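# The arm gets a brain (sort of)

Big week in the spare room! If you read the last post you'll know I'd got as far as bolting together the shoulder and elbow of my desktop arm, and that the wrist was still a bag of printed parts and good intentions. Well, the wrist is on. It turns, it tilts, and it only squeaks when it goes past the halfway point, which Mohsin says is the bearing seat being a hair too tight. He's probably right. I've sanded it twice and I'll sand it again.

For anyone new: I'm building a small arm at home, mostly out of printed parts and second-hand motors, with a lot of help from the people at the Cerkside workshop, where I go when I need the pillar drill or a proper bench. The plan has always been to have it tidy things. Pick up a thing, put it in a bucket, pick up the next thing. That's the whole dream and I'm still completely in love with it.

## Motors, and the one I cooked

The base motor is new. The old one went to the great scrap box after I left it holding the arm out straight while I made a sandwich. (Please don't do this.) Inmaculada had a spare Lerko geared motor in her drawer and swapped it for my old soldering station, and the difference is lovely. It holds its place without that horrible whine, and I've got the current limit set properly this time, so the driver backs off before anything starts to smell.

Wiring took two evenings. I'd been running everything down the outside of the arm with tape, and every time the elbow bent it tugged a plug loose. Now the cables go through the middle of the joints with a bit of slack coiled in the shoulder. There are 12 wires through the elbow and I have labelled every single one at both ends, which may be the most grown-up thing I've done all year.

## The gripper, version 5

Yes, five. Version 4 had lovely curved fingers that were great for tennis balls and hopeless for anything else. Version 5 has flat fingers with a strip of bicycle inner tube glued to the inside, and it's driven by one small servo through a pair of gears. Milagros drew the gear teeth for me after watching mine skip for a whole tea break without saying a word, and hers mesh beautifully.

I tried it on whatever was lying about: a glue stick, a mug (empty), a roll of tape, a potato. The potato was the best of the lot. The mug slid, so there's more rubber to go on there.

## Practising without breaking things

The part I've been most excited about is the simulator. Ainhoa has been nagging me to try this since February, and I kept putting it off because I like holding real bits in my hands. I'm a convert! You set up a counter, scatter some objects on it, drop in an arm and try your grasping code as many times as you like. No stripped gears, no dents in the skirting board.

My own arm isn't modelled yet, so I'm learning on a Franka, which is a far posher machine than anything that will ever live in my spare room. It has two fingers like mine, though, so a lot of the thinking carries over: which way to come in, how far to open, how high to lift before moving sideways.

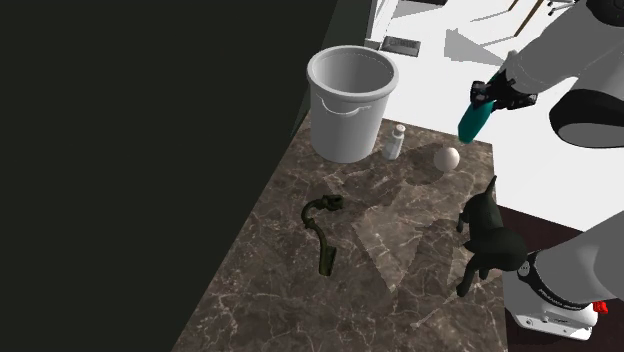
*Simulated marble, simulated bucket, and the gripper with hold of the teal one. The cat is my favourite.*

Tall, round things are where I've spent most of my time. Grab them too near one end and they want to swing, so I've been playing with where along the length the fingers close. The ball is a different puzzle because the fingers have to come down either side of its middle or it just squirts away. And I haven't worked out a good approach for the key yet. It lies so flat that there's hardly anything to get hold of. Maite suggested nudging it to the edge of the counter and pinching it there, and I want to try that next.

I let the grasp script run 400 tries overnight with the objects shuffled each time, and came down in the morning to a lovely long log file. I'm still picking through it with a highlighter. More on that once I've understood my own column headings.

## Next on the bench

- Sand the wrist bearing seat (again)
- More inner tube on the fingers
- Measure my own arm properly and get it into the simulator
- Find a bucket that fits beside the desk

If you've modelled a home-built arm yourself, do leave a comment and tell me how you measured the joint offsets. I've been using a school ruler and I suspect there's a better way.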